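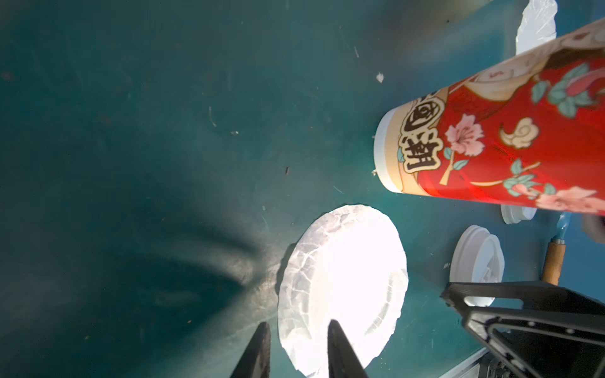

About our school

Taren Evening School is a small language school in Womerdale. We teach Norwegian, Polish, Chinese and English to adults who work during the day. The school was opened by two teachers who had only one room above a bakery and 13 students. Now we have four classrooms on Eide Street, and more than 800 people have finished a course with us.

How we teach

Our lessons begin at 6:30 in the evening and take 60 minutes. We have tried longer lessons in the past, but many students come directly from work and they were too tired to speak in the last part. A shorter lesson two times in a week gave better results, and we have kept it so.

In the beginner groups we speak from the first evening. Grammar comes a little later, when the students already have some sentences to which it can be applied. For Chinese we teach the characters slowly, five or six in each lesson, and we ask everybody to write them by hand at home. A group has never more than nine students.

Our teachers

All our teachers have learned at least one foreign language as adults. We find this important. A person who has made the same mistakes can often explain them better. Most of the teachers live in Womerdale, and two travel from Nernska by train, so in winter their lessons can start some minutes late. We thank our students for their patience with this.

Library and conversation evening

The library is in the small room next to the entrance. Students may borrow two books for one month without payment. Once in a month we hold a conversation evening, where all groups are mixed and there is tea. Family members are welcome also.

Prices and registration

One course costs 35 dollars per week, and the textbook is included. New groups start in September and in January. To register, please come to the office between 4:00 and 6:00 in the afternoon, or write to us with the contact form. We answer normally in two working days.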